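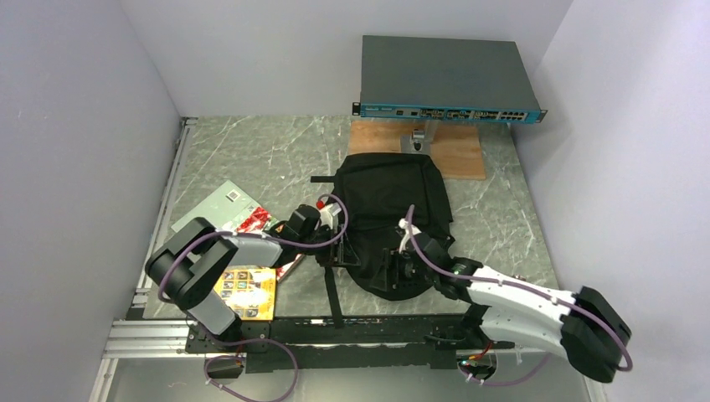 Rack-mount network switch

A rack-mount network switch is a switch built in a wide, shallow metal case so that it can be fastened between the upright posts of an equipment rack. It joins computers, printers, phones and other devices on a wired network and passes data between them. The type is common in offices, schools and libraries, and older units often end up on benches and shelves in home workshops.

Case and mounting

The case is usually folded sheet metal with a flat lid. Colours vary by maker, and the lid and front panel need not match: a dark grey lid over a teal front is one combination. Mounting ears at each end of the front stick out past the sides of the case and take the screws that hold the unit to the posts. On many models the ears can be unscrewed when the switch is to sit on a desk.

Away from a rack, a switch may be set on rubber feet, hung on a wall bracket or raised on a small stand over a wooden board. Vents on the sides or back should be left clear whichever way it is placed. Stacking other gear on the lid is discouraged by most installers.

Front panel

Ethernet ports are rectangular sockets, normally grouped in one or two rows. They may be spread along the panel or clustered toward one end, with small labels giving the port numbers. The maker's logo is often at the far left. Some panels also carry a console connector, used to set up the switch directly from a laptop.

Carrying and storage

Switches are awkward to carry by hand because of the ears, which catch on door frames and clothing. Technicians doing short visits commonly use a fabric backpack with a flat back. The bag is laid down and opened fully before a unit is slid in, with long straps kept to the side so they do not snag. Removing the ears first makes a tight fit easier. Patch cords go in a separate pocket.

For longer storage, a carton with foam ends is preferred. The Flonstead Library Network, which replaced its branch switches in December, kept 16 of the old units as spares and stored them on edge in cartons, with the ears and screws bagged and taped to each lid.

Disposal

Municipal depots in many areas accept switches as electronic waste. Saved settings should be erased before a unit is given away, as they can include passwords and network addresses.

See also: Patch panel; Equipment rack; Ethernet

Comments (3)

Tamara Stasiv, March 2019
The part about the ears is right. I tore a good jacket on one carrying it up the stairs at the Cestport branch. They come off with a regular screwdriver.

McIver
Could you add something on fan noise? Mine is in the spare room and I can hear it from the hall.

rindelholm_428
Keep the screws with the ears. Ours use an odd thread and the hardware store didn't have them.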